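Home Forums Reviews New posts Log in

Zilline tidying kit, worth the price?

tkouts
I have tested the Zilline demonstration kit for 14 days. You do a household task with your own hands, and their service makes a training set from it for your robot arm. I paid 433 euros. My task is clearing a bedside table.
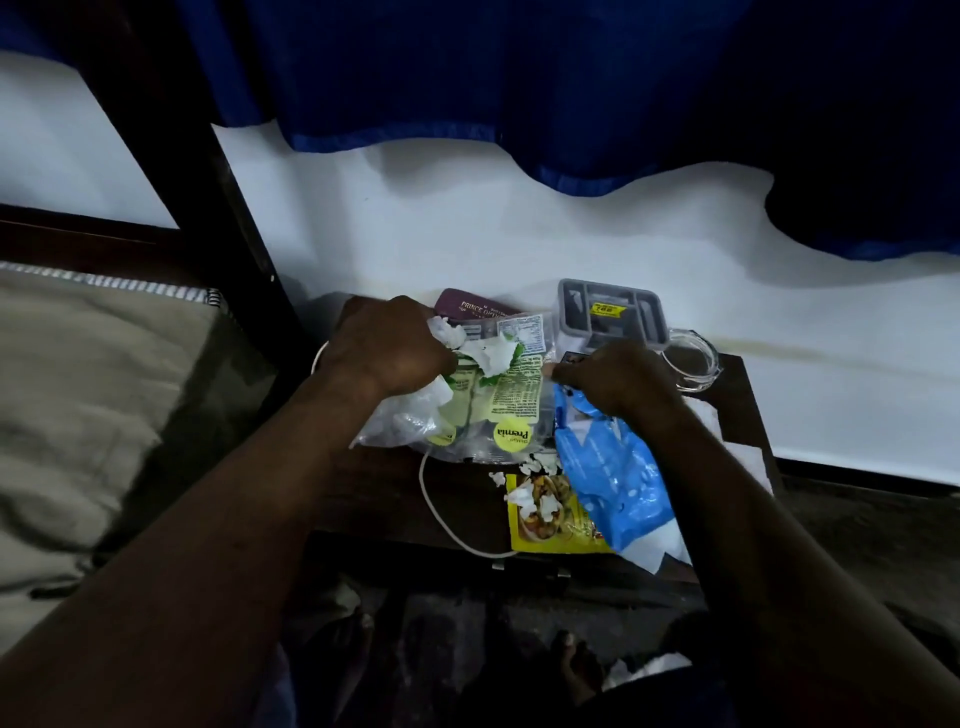 The setup was easy and the manual is clear. My complaint is the plan, which stops at 3,000 clips, and thin plastic wrappers are still labeled badly.

Ostermann
Did you try the Gedia one? It costs 958, but the labels are checked by people.

drirnari_fan
I disagree. I had Gedia until November and the checking was very slow. For a hobby arm Zilline is enough.

tkouts
For boxes, yes. For soft bags I am not convinced. I wrote to support and I wait for the answer.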